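Chapter 9
Setting Up a Kitchen You Will Want to Cook In

When my grandmother moved to Plesine she brought one good pot, two bowls and a spoon so worn on one side that it fit only her hand, and she fed all of us out of it for years. I think of that pot whenever students ask me what they need to buy before they begin this chapter. Less than you suppose, is the answer - and far less than the shops would like!

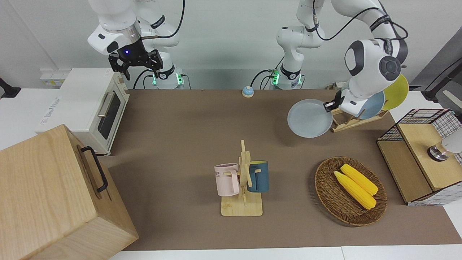
Figure 9.1 Household objects set out on a brown mat.

We will start with storage, before we so much as chop an onion. Things you reach for every morning belong between your hip and your shoulder, and things you use once a year can go up high (or to a cousin). Mugs do nicely on a stand, where they free up a whole shelf for plates. 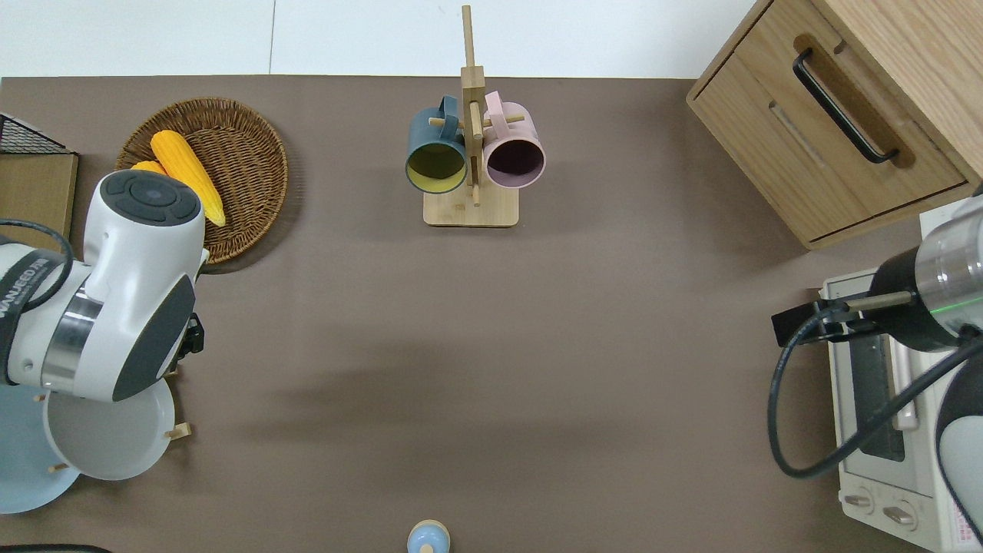

Marlina Santoso writes that she tried this in her first apartment and gave up, as the open shelves gathered grease within a month, and she would sooner have everything behind a door. She has a point, and if your stove has no fan you may well side with her.

Before reading on, open your own cupboards and list what you used this past week. Keep the list handy for the exercise on page 352.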